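Tuesday, March

Up before 7. Coffee, toast, and then straight into the front room to get on with the packing before the phone started. The movers from Torker want the boxes closed and labeled by the end of next week, and I have done the books and not much else.

Paid the deposit on the truck first. It came to $358, and the balance on the day is $1,074, which is more than they told me in January. I called to ask and the woman said the stairs are extra. There are 11 of them. I didn't argue.

Glass and breakables

I had been putting the glass off. The newspaper I saved turned out to leave ink on everything, so I went to the hardware store at Ritville and bought tape, two marker pens and more boxes. The small boxes are better for glass. The last move I put all the glasses in one big one and couldn't lift it.

Started with the big clear bowl, the one with the beaded edge. It was Mother's and it came out for potato salad and at Christmas for the oranges. I held it up at the window to look for chips. Ran a thumb around the rim and didn't find any. It's a good heavy bowl and I would be sorry to lose it. Dragica Dimitrov from downstairs has asked me twice if I'm keeping it. I am. 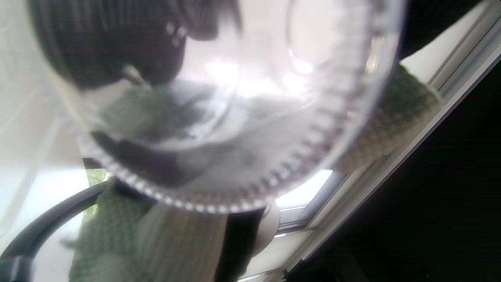
Clothes and soft things

Spyros Halilović called at ten about the apartment. The super there is going to leave the keys with him on Friday, so I can go over and measure the windows. He says the closet in the bedroom is smaller than I remember. That means fewer clothes, and I went through the knitwear right after we hung up to see what could go.

Four sweaters to the church sale. The blue one with the bad elbow went in the trash. I kept the cardigan, though I haven't worn it since the fall, and both scarves.

Did some of the soft things in plastic so they stay clean on the truck. The plastic slides around and won't stay folded, and the tape sticks to itself if you look away. I tried laying it flat and rolling, then folding the ends under. Folding is slower but it takes up less room. The waffle-textured fabric was the most awkward. It's thick and it wants to open up again as soon as you let go of it.

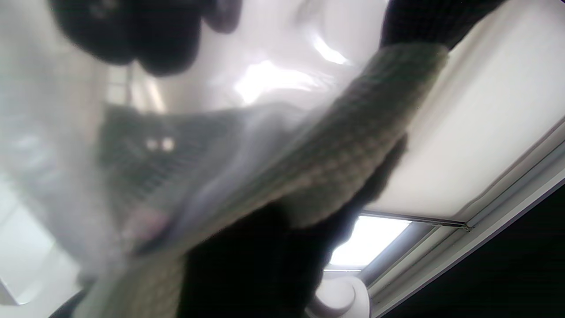
Textured fabric and the plastic film, front room.

Lunch was soup and the end of the rye bread. Sat down for half an hour with the radio on. Rain in the forecast for the weekend, so I want the hall boxes off the porch by then.

In the afternoon I drove a load to the storage place on Boychuk. The unit is number 228, at the far end past the office, and the door sticks at the bottom. Put the books along the back wall and left space in front for the lamp and the two chairs. The man at the desk gave me a second key and wanted five dollars for it.

Back by four. Wrote labels until the first marker dried out. I'm putting the room on the top and on one side, so it can be read when they're stacked. Dragica came up with a bag of clean dish towels for padding and stayed for coffee. She asked about the bowl again. I told her she could have the cake stand, and she took it down with her.

Still to do: the kitchen drawers, the medicine cabinet, the pictures in the hall. Call Pollent about switching the internet over. Find the screws for the bed frame, which I put somewhere safe in the summer.

Back hurts a little. Bath and then bed by nine.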